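Household Advice Sheets
Desks, Drawers and Small Stationery: Keeping Order at the Worktable
Revised 23 Aug 2021

This sheet is issued by the Bukton Household Advice Service to residents who write, mend, wrap or keep accounts at a table that also serves other purposes. It replaces the edition issued in June and incorporates corrections supplied by Benedikt Bauerfeind.

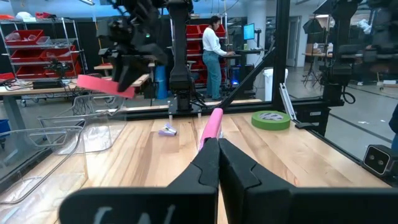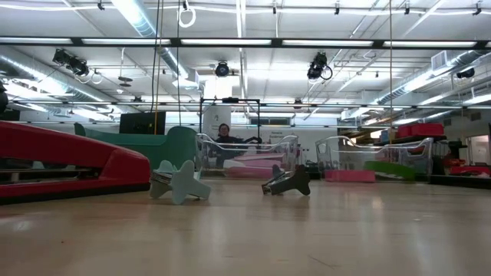
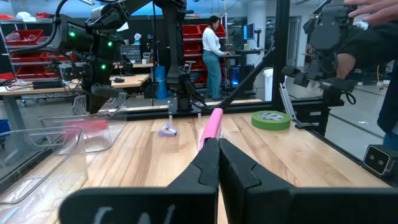
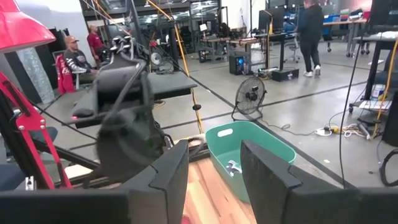 Sorting

Clear one drawer at a time. Place the contents on a sheet of newspaper and group them by use: fastening, cutting, writing, measuring. Pens that fail to mark after a few strokes on scrap paper should be discarded. Rubber bands that have become sticky will stain wood and should be removed from the drawer without delay.

Staplers

Check the staple size stamped on the base before buying refills. A jammed stapler should be opened fully and the bent staple drawn out with tweezers; a knife blade is liable to slip. Keep a single strip in the magazine and store the remainder in a closed tin.

Adhesive tape

Rolls keep best lying flat in a cool cupboard, away from radiators and windows. Masking tape left on paintwork for more than a few days may lift the surface when removed. Pull it back slowly, at a low angle. Where the edge of a roll has dried and tears unevenly, cut through the outer layers and begin again from sound tape.

Tubs and boxes

Containers should be no deeper than the longest item they hold. Label the short side, which remains visible on a shelf. The Service's storage list gives Ulero drawer trays under item 501 and Jumier lidded boxes under item 528. Residents may order either from the Başaran shop on presentation of a household card.

Wooden surfaces

Wipe with a well-wrung cloth, following the grain, and dry at once. Dried glue may be softened with a warm, damp cloth and lifted with the edge of an old plastic card. Oiled tops require a fresh coat every 6 months or so. Oily rags must be laid out flat in the open air until fully dry and must never be left in a heap.

Paper

A full ream of 500 sheets should be kept in its wrapper until needed. Damp paper curls and is a frequent cause of misfeeds in home printers. Receipts printed on thermal paper fade in sunlight; copy any that may be needed for a guarantee claim.

Enquiries concerning this sheet may be left in writing at the Bukton office. Large-print copies are available on request.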